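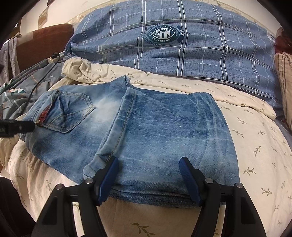 Lenka Jurčo respondió que el parte de baja por sí solo no suspende un juicio y que hay que pedir el aplazamiento por escrito.

## Citado como testigo y de baja médica: ¿puedo faltar?

**Lwazi Buthelezi**

Me han citado como testigo en el juzgado de Hetov por una reclamación de 2789 euros entre mi antigua empresa, Rothe, y un proveedor. Estoy de baja por una operación de rodilla y el traumatólogo me ha dicho que no viaje hasta dentro de 13 días. La vista es antes. Vivo a 100 km y no conduzco. ¿Vale con mandar el parte de baja por correo electrónico? En la citación pone que me pueden multar si no voy.

**Lenka Jurčo**

No vale solo con el parte. La baja acredita que no puedes trabajar, pero el juzgado querrá saber si puedes desplazarte y declarar. Pide al médico un informe que lo diga expresamente y hasta qué fecha. Con eso presentas un escrito con el número de procedimiento, que está arriba en la citación, y solicitas otra fecha o declarar por videoconferencia. Preséntalo en el registro y guarda la copia sellada. Llama también a la parte que te ha propuesto, porque puede renunciar a tu declaración. Mientras no te contesten, la citación sigue en pie.

**zuten23**

A mí me pasó algo parecido y no fui, y no me llegó nada. Tampoco creo que se molesten por un testigo.

**marga_lullidlow**

Lo de zuten23 no lo haría, a un compañero mío sí le pusieron multa. Yo pedí la videoconferencia y declaré desde el juzgado de mi pueblo. Tardaron bastante en contestar, así que mándalo cuanto antes. Lo del correo pregúntalo por teléfono, en el mío no lo admitían.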